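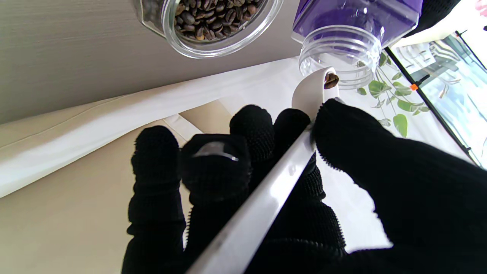 Fig. 1. White measuring scoop and roasted beans, with the glass storage jar behind.

Home | Syllabus | Handouts | Readings | Contact

Brerkton Adult Education, Coffee Basics
Handout 5: Measuring Whole Beans
By the course instructor
1 April 2025

Read this before the practical. Bring your notebook and the log sheet from Handout 4.

Scoop or scale

A scoop measures volume. Coffee recipes are written by weight. The two agree only as long as the bean stays the same. Dark roasted beans are larger and lighter than medium roasted beans of the same variety, so a level scoop of dark weighs less. Bean size matters too, and so does how the beans settle in the bowl.

In Fig. 1 a single bean rests against the rim of the scoop. The crease down the middle is the center cut. It is found on the flat side of a normal bean. A peaberry is rounder and has no true flat side.

Checking your scoop

1. Put a dry cup on the scale and set it to zero.
2. Fill the scoop and level it with a straight edge. Do not shake it.
3. Tip the beans into the cup and write down the weight.
4. Repeat until you have 5 readings, emptying the cup each time.
5. Take the average. Write it on a piece of tape and stick the tape to the handle.

Do the whole exercise twice, once with the Tudeck medium roast and once with the Ultberg dark. Keep the two averages in separate columns.

Worked problem

A batch brewer takes 2,000 grams of water. The class recipe uses 100 grams of beans, a ratio of 1 to 20. Find the number of level scoops for each roast from your own averages. Round to the nearest half scoop, then work out how many grams the rounding adds or takes away.

Storage

Beans go back in the jar as soon as you finish weighing. Wipe the rim before closing. Scoops are kept in the drawer, never in the jar. Do not top up old beans with new ones.

Reading for next time: Sisodia course pack, page 34. Log sheets are handed in at the start of class.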